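Home Services Field Notes Checklists Downloads Contact

Hand-Held Gripper Sessions in Furnished Rooms: Inspection Checklist
Kokmont site, Povex tools, revision of July 2018

Complete one sheet per room. Mark each line OK, Fix or N/A. A line marked Fix stops the session until the site lead has signed it off. Comments from the last inspection are kept under the lines they belong to.

1. Tool body
1.1 Plate screws seated, no play when the plate is pressed by hand. OK
1.2 Sensor openings clear of dust and fingerprints. Fix
Comment: lint on one tool. Cleaned with a dry cloth and signed off. Do not use glass cleaner.
1.3 Unit label and code sticker legible on every tool. OK
1.4 Fingers parallel at rest, no cracks along the slots. OK
Comment: finger sets are replaced after 1,120 closings, even if they look sound. The Ginting set went to 195 over the limit - this must not be repeated.

2. Operator
2.1 Gloves fit closely at the fingertips. OK
2.2 Sleeves, lanyards and bracelets secured or removed. OK
2.3 Operator has read the pinch-point sheet and initialed it. Fix
Comment: initials missing on page 2. Obtained before start.
2.4 Break taken after 41 minutes of continuous holding. OK

3. Room
3.1 Floor dry, no loose rugs in the standing area. OK
3.2 Fans placed outside the reach of either tool. OK
Comment: cord routing was not covered in the old sheet. Add to the next revision.
3.3 Breakable items on open shelves noted before the first pass. OK
3.4 Lace, fringe and loose hems checked for snagging. Fix
Comment: applies to sofa covers and cushion borders. Approach from above the fabric, fingers open, and close only on the item to be moved.

4. Folded clothing
4.1 Stack stable before the first grasp. OK
4.2 Top item taken first. Do not pull from the middle of a stack. OK
4.3 Rib knits held by a full fold, never by a single layer. OK

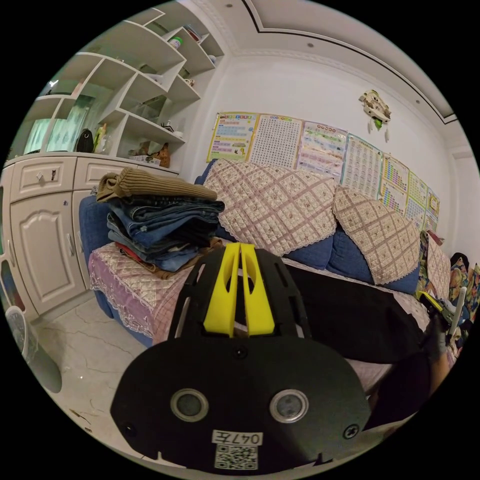
Item 4: knit sweater and jeans stacked on the left end of the sofa, unit 047左 in the foreground.

4.4 Second tool kept clear of the stack until the first has let go. OK
Comment: the Plalemwood sheet allows both tools on heavy denim. Kokmont does not, pending review.

5. Close-out
5.1 Tools powered down and returned to the case, fingers up. OK
5.2 Room items returned to their noted positions. OK
5.3 Sheet filed within 14 days.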